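Automation at the Ulwood Site: Frequently Asked Questions for Staff

Last updated 12/11/25

Why is Wundent introducing robots at Ulwood?
The volume of returned control boards has grown beyond what the bench teams can handle within normal hours. The company has decided to automate part of the handling work. Inspection and repair decisions remain with qualified staff.

Which areas are affected?
The first phase covers board handling in the Carré building only. Goods-in, packing and the Kirska warehouse are outside the present programme. Any extension will be subject to a separate consultation.

Will there be redundancies?
No post will be removed as a result of the first phase. Of the 136 employees based in the Carré building, five will move to new duties as cell operators. These moves are voluntary and carry no reduction in pay or grade.

I work on the repair bench. What will change for me?
Boards will reach you already placed in trays and sorted by type. You will spend less time lifting and turning units and more time on fault finding. Your job description will be reissued to reflect this, and you will be invited to discuss it with your line manager before signing.

What training is offered?
All bench staff will attend an introductory session during working time. Cell operators will follow a longer course covering safe stopping, restarting after a fault and basic changes to the handling programme. Staff who miss a session should contact the Training Office to arrange another place.

Will my output be compared with that of the robots?
No. The target of 300 boards per shift applies to the cell as a whole. It may not be used in individual appraisals.

How do the arms handle boards without damaging them?
The work is done with two arms at a shared table. Each board is held in a tray frame, and the approach of the gripper is set separately for each board type, with particular attention to tall parts such as capacitors.
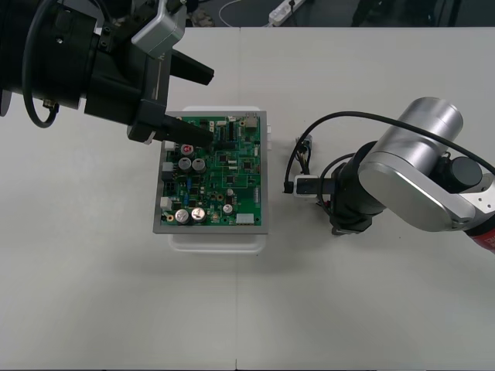
Speeds are kept low during the first phase and will be raised only with the agreement of the Safety Office. Any member of staff who sees a board being gripped incorrectly should stop the cell and report the matter to the shift lead. No one will be penalised for stopping the cell in good faith.

Who may enter the cell area?
Only trained operators and maintenance staff. Visitors must be accompanied at all times.

When will the arrangements be reviewed?
A full review will take place in May. Staff may send comments to the Personnel Office at any time before then, by name or anonymously.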